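Trendo Fun Race Kit: Organizer's Guide
Section 6. Setting Up the Wheelbarrow Race Course
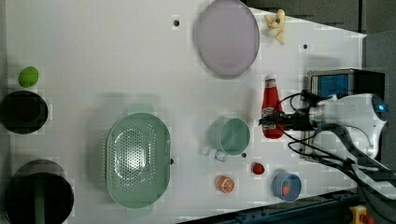
Read this section before you unload the kit. It covers the standard course used at the Skarberg Street Fair in June, with a start line, one slalom, a water stop and a finish arch. For relay races, see the next section. Signs and entry forms are covered separately.

Updated 07/12/2023

Before you start

The standard course is 400 feet long. The long course is 600 feet and needs the extension bag, sold separately. Both need a paved street or firm grass. Gravel is not suitable for either one.

Get your street closure permit in writing and keep a copy at the start line. Check that emergency vehicles can still get through on one side.

CAUTION: Do not lay out the course on a hill. Loaded wheelbarrows are hard to stop, and the finish arch is not built to take an impact.

6.1 Marking the course

1. Sweep the street from start to finish. Pick up any loose stones.
2. Unroll the start mat with the arrows pointing toward the finish. Tape down all four edges.
3. Measure the course along the center of the street and mark the finish with chalk.
4. Set barrier posts along both sides. Press each base flat before you clip in the rope.
5. Leave a gap in the rope at every driveway, and close the gaps with the striped tape just before the first heat.

Note: The rope is supplied by Stestari and is sized for the clips in this kit. Other rope may slip out.

6.2 Slalom

1. Place 7 cones in a straight line down the middle of the street, starting at the halfway mark.
2. Leave 6 feet between cones. For children's heats, use every other cone.
3. Push an empty wheelbarrow through the slalom at walking speed. If the wheel or the legs touch a cone, move the cones farther apart.
4. Draw a chalk ring at the foot of each cone so it can be put back in the same spot between heats.

6.3 Finish arch

Two adults are needed for this part.

1. Lay the arch flat on the ground behind the chalk line, with the banner side up.
2. Slide the poles together until each button clicks.
3. Fill both base tanks with water. Do not raise the arch with empty tanks.
4. Stand the arch up slowly and pin both feet to the bases.
5. Tie the guy lines to the outside anchor points and pull them snug.

CAUTION: Take the arch down in strong wind. If the banner is pulling the poles out of line, stop the race and lower it.

6.4 Finish timer

The timer was made for this kit by Mitsotakis-Vlachou. Older kits have a hand-held stopwatch instead and can skip this part.

1. Clip the timer to the left pole at waist height.
2. Switch it on and wait for a steady green light. A flashing light means the batteries are low.
3. Press RESET, then walk through the arch. The clock should stop.
4. Press RESET again and leave it ready for the first heat.

If the clock does not stop, wipe the lens with a dry cloth and repeat step 3. Direct sun on the lens can also cause this. Move the timer to the right pole and try again.

6.5 Last check

Walk the whole course once from each end. Look for lifted tape, sagging rope and cones outside their rings. Riders must have helmets on before they get into a wheelbarrow, including for practice runs.

Empty the base tanks before packing up. Dry the start mat before you roll it.

Filed under: Organizer Guides, Street Events, Race Kits
Share this page | 6 shares | 0 comments
Get event tips and kit updates by email. Sign up for the Trendo newsletter.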